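Skirusix says its new software lets two-armed machines handle soft goods. The proof is thin

Dec 13, 2024

Skirusix has put out the first public version of Sarkutitz, a software package that it says can plan and steer two grippers at once through jobs with cloth, paper and other things that won't hold their shape. The company is pitching it to small packing and laundry firms that have looked at automation before and walked away.

The headline claim is a 90 percent success rate at picking up a soft item and putting it where it belongs. It is a good number. It comes from 100 attempts, all run by Skirusix on its own bench, with items its own staff picked out. The release does not say how many of those items the software had met in training.

Sarkutitz has two main parts. One looks at video from a camera mounted at the wrist and guesses where a piece of fabric can be grabbed. The other takes that guess and works out a path for both grippers so they don't run into each other. A third tool, which gets a single paragraph in the release, lets users check recorded runs and throw out the bad ones before training.

That third tool may turn out to be the useful one. The training set behind this release holds 1,130 recorded runs, made with hand-held grippers over a cluttered tabletop, and somebody had to go through all of it. Bad recordings are a dull problem and a costly one, and most vendors would sooner talk about something else.
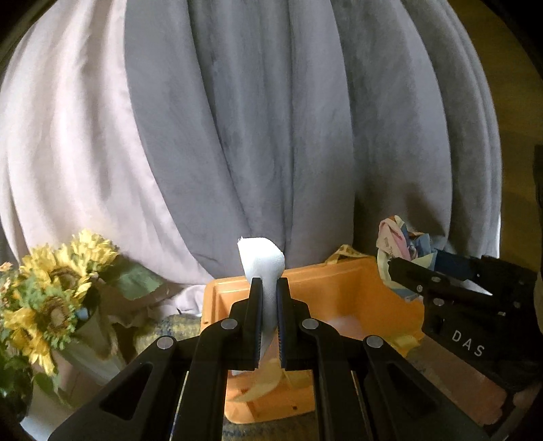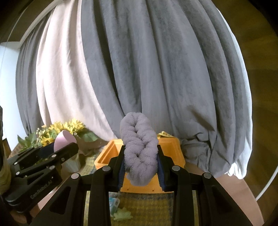
Hand-held grippers closed on a folded paper towel (first picture) and a twisted lavender towel (second), with an orange container behind.

Soft items are hard for software for a plain reason. A metal bracket looks much the same from one minute to the next, so a program can match it to a stored shape. A towel can be folded, twisted or dropped in a heap, and each time it is a new shape with new places to grab. Part of it is usually hidden behind the gripper, too, and the software has to act on what it can see.

Skirusix says Sarkutitz deals with this by planning in short steps and looking again after each one. Other groups have been working that way for years. What the company adds, by its own account, is a check that stops both arms when the camera view and the plan no longer agree. The release gives no figures on how often the check kicks in, or how often it stops a run that was going fine. A system that quits early can post a tidy success rate if the stopped runs are left out of the count. Asked whether they were, a Skirusix spokesperson said a full report would follow in May.

Diệp Vương, who writes planning software at Isico and has tried an early copy, was lukewarm. "The path planner is solid. I'd use it," Vương said. "The part that decides where to grab is a different story. I gave it a dish towel it hadn't seen and it went for the same corner over and over, even when that corner was underneath."

Vương also questioned how far recordings made by hand can carry over to a machine. People fix small slips without thinking about it, she said, and the recording picks up the fix but has no record of what the person felt. "You end up with software that copies the motion and doesn't know why the motion was made."

Isico sells a competing planner, which should be kept in mind when weighing her remarks. Her complaint about the grab step is still one that any buyer could test in an afternoon with a drawer of kitchen linen.

Skirusix has 2 pilot customers lined up. It named one, Symonenko, a linen rental firm that plans to try the software on sorting small towels. Symonenko confirmed the trial but said it had not set a start date and had paid nothing so far. The other customer was not named.

The price has not been announced either. The recording checker can be downloaded now at no cost, while the planner and the grab-point model need a license, and the company is handing those out case by case. Anyone who wants to repeat the 90 percent test will have to ask for one, and will also need the list of items used. Skirusix has not published the list.

We use cookies to remember your settings and count visits to this page. By continuing to read, you agree to our cookie policy. Accept | Manage choices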